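Ticket: Episodes of Prallorness skip to the end credits
Product: Sotbridge TV app (living room version)
Status: Solved
Opened: July
14 comments | 3 shares

Reported problem

Customer is watching series two of the sitcom Prallorness on a Garnach set-top box. Episodes 1 to 4 play normally. Episode 5 starts, runs for 16 minutes and then jumps straight to the end credits. The app marks it as watched and moves on to episode 6. Same result on three tries. Customer says the family dinner scene is the one that gets lost, and would like to see it before the next episode goes up.

First checks

- App version is current.
- Broadband speed test gives 50 Mbps at the box.
- Episode 5 plays in full on the customer's phone, same account.
- Other comedies on the service play to the end on the box.

So the episode itself is fine and the fault is with the box or its saved data.

Step 1. Signed out of the app and back in. No change, skipped at 16 minutes again.

Step 2. Turned off "Skip recap and credits" in the playback menu. The episode got a little further, then jumped as before. Left the setting off for the rest of the checks.

Step 3. Removed episode 5 from Continue Watching and started it from the series page. No change.

Step 4. Looked at the downloads folder. Customer had saved the whole series before a weekend away, and episode 5 shows as complete but is much smaller than the others. The app plays a saved copy first if it finds one, even when the box is online. 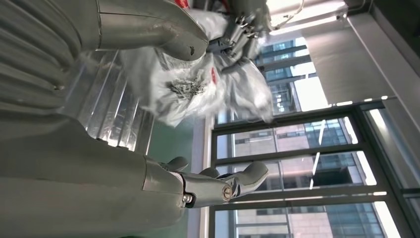
Step 5. Deleted the saved copy of episode 5, cleared the app cache and restarted the box. Restart took over 5 minutes, normal for this model after a cache clear.

Step 6. Played episode 5 from the start as a stream. Ran to the end with the dinner scene in place. Credits came up at the right point.

Result

Bad download. The Ranjbar subtitles were missing from the saved copy as well, and they are back on the stream. Customer has been told to download the episode again if needed and to check the file size against the others. Passed to the app team, ref 35, as the app should not show a part file as complete.

Ticket closed by support desk.

2 people found this helpful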